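Two Arms, One Bar

The trouble with the second arm is the clock in the first one.

Torunn Grønli spent most of last February learning that. She writes control software at Ondora, a company in Bravville that sells programs for running two robot arms as a pair. One arm moving a part from a bin to a tray is an old problem with plenty of good answers. Two arms holding the same stiff part have to agree on where it is, all the time, and each one gets its idea of the truth from its own motors.

"If they disagree by a hair, the part doesn't bend, so something else has to," Grønli said. "Usually it's a finger. Sometimes the grip slips, and then the software thinks it's holding a part in one place when the part is somewhere else."

The program she works on is called Sowa. It sits between the planner, which decides where a part should go, and the motor drives, which push the joints. Older versions planned a path for each arm and started both at once. On paper the paths matched. In the shop the two arm controllers kept slightly different time, and over a long move the hands drifted toward or away from each other.

The current version does not plan for the arms at all, at least at first. It plans for the part. The software treats a bar as a thing floating in space, works out a path for the bar, and only then asks what each arm would have to do to keep its hand where it belongs. If either arm can't manage it without running into a joint limit or the other arm, the plan is thrown out and the bar gets a different path.

That check is where most of the computing time goes. Dorota Śliwiński, who wrote the planner, said the first working version took so long that she would start a job and go get coffee. It now tests as many as 3,000 candidate poses for a single move and throws away nearly all of them early, with cheap tests that run before the expensive ones.

"Most bad ideas are bad for simple reasons," she said. "An elbow would be in the table. You don't need a fancy collision model to find that out, so you ask that question first."

Aluminum extrusion has become the team's usual test part. It is stiff, cheap and easy to cut to length, and its grooves give the vision software long straight edges to find.

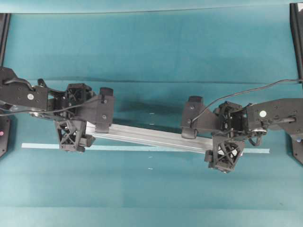 A grooved aluminum bar held between two grippers over a teal work surface. A strip of light blue tape marks a line beneath it.

A straight reference line on a table makes a simple test. The software is given the line and told to bring the bar parallel to it, level, at a set height. The camera finds the edges of the bar and compares them with the line, and the difference between the two becomes a correction. The correction is then split between the arms. Deciding how to split it took two people most of a spring.

An even split sounds fair and works badly. If one arm is stretched out and the other is folded up, the stretched arm has to move its joints much farther for the same change at the hand. Sowa now weighs the split by how comfortable each arm is, a number Śliwiński computes from the joint angles. When one arm is near the end of its reach, the other does nearly all the work.

Bright metal makes the vision side harder. A long flat face can throw back so much light that the camera sees a white stripe where the groove should be. Grønli's fix was to have the program look for pairs of edges and ignore any edge that has no partner at the right distance. If it finds too few pairs, it keeps the last good estimate for 300 milliseconds and then stops both arms. Early users complained about the stops. The team left them in and added a log message that says which edges were missing.

The other half of the job is force. Even with good timing and good vision, two hands on one stiff bar will end up pulling or squeezing it a little. Sowa estimates that pull from motor current and lets both arms give way along the length of the bar, while staying firm in the other directions. Set it too soft and the bar sways at the end of a move. Set it too stiff and the arms fight. There are 17 settings in that part of the program, and Grønli would like there to be fewer.

"I can tune it for this bar in an afternoon," she said. "A customer with a longer bar shouldn't have to call me."

One of those customers is Tareck, a maker of display frames and shelving that wants paired arms to load long pieces into a drilling jig. Its engineers sent over a list of the lengths they use, along with recordings from their own cell. The recordings have been more useful than the list. In several of them the clocks on the two controllers were farther apart than anything Ondora had seen in its own shop, and the cause was a network switch shared with a label printer.

Each recording can be played back through the software without any arms attached. The team now keeps 101 of them and runs the full set every night. A change that makes one move smoother often makes a different one worse, and the overnight run tends to catch it before it reaches a robot. Śliwiński reads the results in the morning and marks the ones she wants to see on real hardware.

Her next project is the handoff, when one arm lets go and the other has to carry the bar alone. The planner currently treats that moment as a full stop. The arms halt, a hand opens, the weight estimate is rebuilt from scratch, and the remaining arm starts again. She has a branch that does it without stopping, and so far it runs only in playback.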